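Re: [repertory] Director's cuts for the winter season

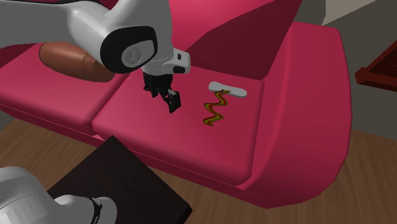
Mayu Fukuda
Programme notes and bookings, Paveck Film Society

Monday, November 10, 2025

> I still say we should show the long version of Ovness. The
> restored half hour explains why the sister leaves and gives
> the ferry captain a proper ending. Everyone who has seen it
> says it is a different film. We could put it on with Plastlow
> and call it a season of second chances.

It is a different film, I'll give you that. I'm less sure it's a better one.

I watched the long Ovness in September, the week after seeing the old version again, so both were fairly fresh. The sister's departure used to be a shut door and a suitcase missing from the hall. Now she gets a speech at the kitchen table in which she tells her brother everything he has done to her, in order, with dates. Perhaps that was always in the script. I can see why somebody took it out. The ferry captain's ending is nicely shot and I wouldn't mind seeing it on its own, but it comes straight after the funeral and the film has to start itself up again from nothing. The new music over the crossing is awful.

As for "everyone who has seen it", who do we mean? The two reviews I could find were both written for the disc release, and one of them spends most of its length on the packaging. I'd want to hear from somebody who didn't already own the poster.

Plastlow is another matter. The changes there are small -- a longer opening, the colour put back to something less orange -- and the second reel no longer looks as if it was shot through tea. I'd book that tomorrow. It also runs short enough for people to get the last bus, which the long Ovness doesn't, whatever time we start.

Then there's the money. The distributor wants 460 for one showing of the long cut and will let us have the old one for a good deal less. We had 36 people in for Yeh, on a dry night, with a piece in the local paper. I don't see where the rest come from for a film most of them saw years ago and half of them didn't like then.

If the list really wants a season of second chances, could we at least pick films that were mauled by a studio? As far as I know the director of Ovness signed off the first version and was happy with it until the anniversary came round -- he says so in the old interview on the disc, if you can sit through it.

I'll write the notes for whichever we choose, but I won't be using the word "definitive".

Mayu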